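Search this site
Enter keyword Go

Print this page | E-mail this page to a friend

Packing Bottles for the Mail: Your Questions

by Pramila Nautiyal

I have been packing and mailing bottles (cleaners, syrups, hair oil, you name it) for 18 years, and I still get a little thrill when a good box and a good bottle meet. These are the questions I get most from people who sell a little from home or send things to family. Keep them coming!

Do I need to save the box the bottle came in?

Yes, please do! A carton made for one bottle holds it upright better than almost anything you can put together with paper and tape. I flatten mine and keep them on a shelf by height. If yours is gone, look for a carton with a snug footprint and don't worry too much about the height. Extra height you can fill. Extra width lets the bottle lean, and a leaning bottle finds its way to a corner.

Which goes in first, the bottle or the padding?

A folded pad on the bottom first, always. Then the bottle, then whatever fits down the sides. I use two sheets of kraft paper folded in quarters for the base. Trilok Nigam, who shares my packing bench, swears by corrugated scraps, and his work fine too.

How do I get a bottle in and out without wrecking the box?

Open every flap all the way before you start. I mean fold them right back -- half-open flaps catch on the shoulder of the bottle and the corners tear. Stand the carton on a flat table at elbow height and lower the bottle straight down.

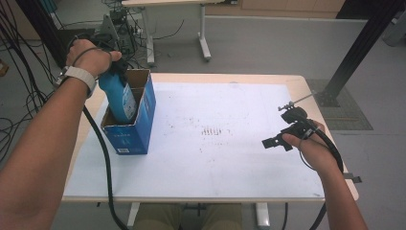
Tall, narrow cartons are my favorites, and they do ask you to think about where your fingers go. There's no room for a hand down the sides, so you have to work from the top. With the blue bottle in the blue carton, the fingers are wrapped around the neck and the lower half is already down inside, and that's a grip I like for going in or coming out. It keeps your knuckles clear of the cardboard, and you can feel right away if the bottle starts to tip. Check that the cap is tight before you trust your weight to it. Pump heads and triggers come off and travel beside the bottle, in their own little bag.

Which way should the label face?

Toward the front of the carton, if you can manage it. It makes no difference to the post office, but the person opening it will be happy! It also means you can check the contents from above without pulling the bottle all the way out.

Will a cap stay shut on its own?

Some will. I don't bet on it. Unscrew the cap, lay a square of plastic wrap over the mouth, screw it back down, and run a strip of tape around the seam. Then put the whole bottle in a zip bag. On a 300 ml bottle the entire job takes me less time than finding the scissors.

How much tape is enough?

One strip down the center seam, top and bottom, and one across each end. Press it down with the side of your fist. More tape than that mostly makes the box miserable to open.

Can I cover the old barcode?

Cover it or black it out, yes. A leftover barcode on the outside can confuse a scanner. If you plan to put the carton inside a bigger one (and I would, for anything liquid), you can leave it alone.

Is there anything I shouldn't mail?

Plenty, and the rules differ by carrier and by country. Bleach, anything flammable and anything in a spray can all need a phone call before you start. Ask at the counter with the bottle in your hand. They'd much rather look at it then.

Updated in April with the question on old barcodes.

Print this page | E-mail this page to a friend

Reader comments (3)

Denise Haslam
The plastic wrap trick saved my maple syrup! I sent 13 bottles to cousins and every one got there full. I did double-box them.

Shivam Chaudhary
What do you do about square bottles? The shoulders on mine are too wide to hold by the neck and the box is very tight.

Pramila Nautiyal
Shivam -- slip a long strip of paper under the bottle and up both sides before it goes in, then lift by the ends. Works beautifully on the square ones. Leave the strip in for whoever opens it!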